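Zokex opens hand-demonstration program to small food and drink businesses

MELBOURNE, June – Zokex has opened its hand-demonstration program to cafes, canteens and commercial kitchens, after a trial with the catering group Favent. Workers in the program wear a light tracker on each hand and carry out their usual tasks. The recordings are used to teach a two-armed robot the same work.

The trial took in 12 Favent sites and produced more than 700 hours of recordings. Earlier Zokex projects relied on remote control, with an operator steering the robot's arms from a desk. That method is still used for lifting and for work near hot surfaces, but it is slow to set up and needs a robot on site.

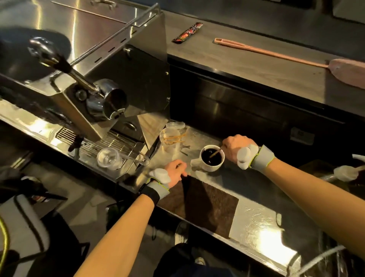

Coffee service was the first set of tasks chosen for the new program. It is made up of short jobs that call for a fair amount of finger work, and these are hard to do well by remote control. Stirring a full mug of black coffee with a thin wooden stirrer is one of them. The stirrer is pinched near the top between the fingers, and the trackers, which strap on at the wrist and sit at the base of the thumb, leave the fingertips free. Both hands are recorded, including when one is only resting on the counter.

Each task is demonstrated 400 times before training begins. Demonstrations are shared among several workers, as people differ in how they hold a tool and how fast they move. Workers are asked to keep to their normal pace and to leave the bench set up the way they usually have it.

In testing at the company's Arisholm workshop, the robot completed 89 per cent of its stirring attempts without a spill or a dropped stirrer. Fitting lids to takeaway cups remains less reliable, and Zokex will collect further demonstrations of that task over winter.

The software that matches hand movements to the robot's grippers is called Kanagaratnam. It is licensed with the trackers and can be used with recordings made by hand or by remote control.

Businesses taking part are lent the trackers at no charge. Workers are paid their ordinary rate for recording time and may withdraw their recordings at any stage before training.

Applications are open until the end of August through the Zokex website.

Media enquiries: Zokex communications office, Melbourne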